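**The Great Bed Dump of Sep 1, 2021** (a thread, sorry, it's going to be a long one)

1/ Every bag, coat pocket and bedside drawer in this flat is getting tipped out on the blue blanket today and I'm stupidly excited about it. I've got the day off, I've got tea, I've got the windows open. Let's go!
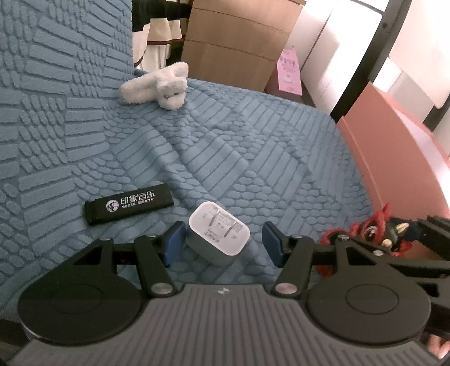 2/ The rule is that nothing goes back where it came from until it's been looked at. I've tried doing one drawer at a time and all that happens is the stuff from drawer A moves into drawer B and I feel very pleased with myself for an evening.

3/ First up, chargers. White plug adapters breed in this flat. I only own one phone! I have had the same phone for ages! And yet every bag I own has a plug in it somewhere, usually right at the bottom under the receipts.

4/ The two-flat-prong ones are the worst for this. They don't fit a single socket in the house without a travel adapter, so they never get used, so they never wear out, so I will have them until I die. Into the travel pouch with them. They've got a job, it's just a job somewhere else.

5/ Folding your prongs in before you chuck a plug in a bag, if it's the kind that folds: life changing. I've scratched one pair of sunglasses and a lovely little mirror by not doing it. Learn from me.

6/ Next: lighters. I don't smoke, I've never smoked, I own lighters. It's candles mostly, and birthday cakes at work where I'm the person everyone turns to. They're going in the kitchen drawer with the matches and NOT back in my rucksack, where they are no use and can't come on a plane inside my suitcase anyway.

7/ (Yes I have had one taken out of a case at the airport. Yes I'd forgotten it was there. The man was very nice about it.)

8/ Right, the blanket. People always ask why I don't just use the table. The table is hard and everything rolls off it! A blanket holds on to things. Coins stay put, batteries stay put, that tiny screw you'll want in a fortnight stays put. And when you're finished you pick up the corners, give it a shake out of the window and all the crumbs are gone.

9/ Also one-colour blankets beat flowery ones for this by miles. I did the February one on a flowery duvet cover and lost an earring on it for two days. It was on a leaf.

10/ Tea break. Second cup. Found a biscuit in the coat I wore to Horkar, still in its wrapper, and I'm not telling you whether I ate it.

11/ OK, back at it. My piles, if you fancy doing this yourself:

- goes in the everyday bag
- goes in the travel pouch
- lives in the kitchen
- belongs to someone else
- bin or recycling

12/ "Belongs to someone else" is always bigger than I expect. So far: a library card, a house key I don't recognise, and a fountain pen that I'm 99% sure is Bart's. @ everyone who knows Bart Michiels, please tell him I have his pen and it's safe and I've been enjoying it very much.

13/ Receipts! I've got a stack from Doraven going back to when they still had the café upstairs. Kept the one for the kettle, it's still under guarantee. All the rest went in the bin and it felt fantastic.

14/ A tip from my sister, who's much better at this than me: anything with a plug on it gets a strip of masking tape with what it's for written on it. Do it straight away while you can still remember. I've done four already and I feel like a librarian.

15/ If you can't work out what a charger is for, look at the tiny grey writing on it. You'll need your glasses and probably your phone torch. Check what it says next to "output" and compare it with whatever you're hoping to plug in. If I'm still stumped after that it goes in the small electricals bin at Biwott, they've got one just inside the door.

16/ Please don't put them in the normal bin! Lots of shops and tips will take them, and there's proper metal in there that can be used again.

17/ The money pile is doing well. 27 pence in the green bag, a foreign coin I can't read, and a gift card for Ferkico that I'd completely given up on. Just rang them and there's £7.81 left on it. SEVEN POUNDS EIGHTY-ONE! I'm going to buy the fanciest soap they've got.

18/ Somebody's asked what goes in the everyday bag once I've finished. Mine's keys, purse, phone, one charging cable, tissues, a pen (not Bart's), lip balm and a folded-up shopping bag. I used to carry so much more and my shoulder hated me.

19/ And for the travel pouch: plug adapters, the spare cable, earplugs, a tiny sewing kit, plasters. It's just an old pencil case with a zip. It lives in the suitcase all year so I never have to pack it, I only have to remember it's in there.

20/ Kitchen drawer update: lighters are in, matches are in, and I've found the candle snuffer I bought at the market and never saw again. So happy. Lighting something tonight purely so I can put it out.

21/ Things I've still got no home for: a single glove, a bike light bracket for a bike I sold, and a very smooth stone. The stone's staying. I'm open to offers on the bracket.

22/ Several of you are now doing your own and sending me your piles, and I LOVE it. Whoever found the wedding invitation from 2014, I hope you went.

23/ For the person who says they haven't got time: do one bag. Tip it out on the bed, put a song on, stop when the song stops. I did my gym bag that way last week and found both my missing hair bobbles and a swimming locker token.

24/ Corners of the blanket coming up now. Shaking it out. Apologies to the hedge.

25/ Coats are next, then the drawer under the telly, and I'm told that's where the big batteries are. More after lunch!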